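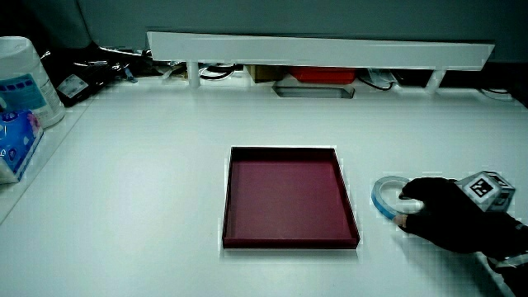
Setting up your tray

Okay, now that the Jordale shelf is standing on its legs, we get to my favorite part, which is giving all the small stuff a home. I do this with a shallow tray, and I like to start with it completely empty in the middle of the table, like the maroon one I use, with plenty of white tabletop showing around it. Low sides are great for this (tall ones swallow the scissors!), and a roll of tape stood on its edge is easy to grab without digging. Keep your wipes and tissues over on the left, outside the tray.

1. Wipe the tabletop and the inside of the tray, then let both dry.

2. Put the tray down with one straight side facing you. Leave at least 6 inches between it and the shelf legs.

3. Tape goes in first, along the right wall. I keep 2 rolls going, one for labels and one for boxes.

4. Add scissors, pens and the label sheets. A full sheet has 80 labels, so cut it in half if it won't lie flat.

5. Slide the tray around a bit. If things roll, tuck a folded cloth into the gap.

Note: Daranee Wongsuwan, who wrote the first version of this guide with me, is left-handed and flips step 3. Please do the same if it suits you!

Caution: Don't carry a loaded tray by one wall. Use both hands and hold it from underneath.

Caution: Move any cables well back before you slide the tray, and don't run them under it.

I empty mine every Thursday and start again from step 1. Labels for the drawers are in the next section.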